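Wusham Community Help
Toys and Learning Materials

Caring for a maple board used as a base for children's shape blocks

Posted by Skirkel Playroom, July 5, 2025

Our centre provides supervised sessions for children under school age. We use a long maple cutting board as a surface on which coloured plastic shape blocks are sorted and arranged. The board was chosen in preference to a play mat as it gives a firm, level base on which the blocks do not tip. It is not used for food and never has been.

The surface has become dry, and the pale strips now feel rough in places. Our cleaning procedure requires that all play surfaces be wiped after each session, and the staff have been using the same diluted detergent as for the tables. We would be grateful for guidance on the following points: whether the board should be oiled, given that the blocks are handled by very young children; whether a different cleaning product is advisable; and whether the blocks themselves may be washed in a dishwasher. The packaging was discarded some time ago and we have no instructions from the maker.

We should also like to know whether the board may remain on its work table between sessions or ought to be stored upright.

Sigrún Nørgaard

The roughness described is a common result of frequent wiping. Water raises the fibres of the wood, and detergent removes whatever oil was present when the board was sold. The board may be restored without specialist help.

Allow it to dry fully, standing on its long edge with air reaching both faces. Sand lightly with fine paper, always in the direction of the strips. Boards of this type are glued from long pieces of differing shade, and sanding across them leaves scratches that show most clearly on the lighter wood. Remove the dust with a barely damp cloth and leave the board until the following day.

Food-grade mineral oil is the usual choice for a surface that children will touch. Apply a thin coat to both faces and all edges with a clean cotton cloth, leave it for 30 minutes, and wipe away the excess. In total, 3 coats are normally sufficient for a board that has been allowed to dry out, with a night between each. Nut oils should be avoided in any setting attended by children, on account of allergies. Cooking oils should be avoided as well; they turn sticky and acquire an unpleasant smell.
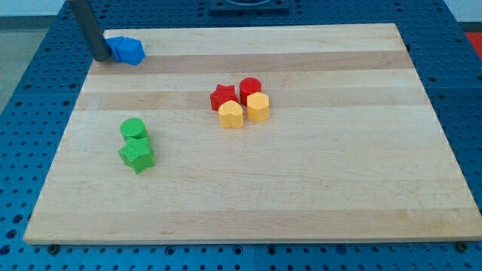

Can plastic blocks be put back on the board straight after it has been oiled?

It is better to wait until the following morning and to wipe the surface once more with a dry cloth beforehand. Any oil left on top will transfer to the blocks and make them slippery to hold, and it will also collect dust. Blocks that have picked up oil can be washed in warm water with a little washing-up liquid.

For daily cleaning, a well-wrung cloth is adequate, followed at once by a dry one. Should your procedure require a disinfecting product, apply it to the cloth in preference to spraying the wood, observe the contact time on the label, and expect to oil the board more often. A fresh coat in October, before the heating is turned on for the winter, is also advisable.

Amin

We oil ours twice a year and have had no difficulty. Would suggest checking with whoever does your inspections before buying anything. Ours asked to see the label of the oil.

Merkura Toy Library

The following remarks concern the blocks and the question of storage, the treatment of the wood having been covered.

Hollow plastic blocks should not be placed in a dishwasher unless the maker states that this is permitted. Water can enter at the seams and remain inside, and thin walls may lose their shape at high temperatures. Our own practice is to wash loose shapes by hand in a basin, rinse them, and spread them on a towel to dry. Stars and hearts require slightly more attention than cylinders, as dirt gathers in the inner corners; a soft toothbrush is suitable for this purpose. Any block that rattles or has a cracked edge is withdrawn from the collection.

As regards storage, a board may be left flat on a table provided that the underside is dry. Where the table top is solid, moisture can be held beneath the wood and the board may begin to bow. A perforated top presents less risk. In either case we recommend turning the board over every 2 weeks so that both faces receive equal use. If it is stored upright, it should be kept away from radiators and direct sunlight.

A board which already rocks on a level surface can often be corrected by laying it with the raised side uppermost for several days. Where the glue between two strips has opened, the board should be taken out of use until it has been repaired, as small fingers may be pinched in the gap.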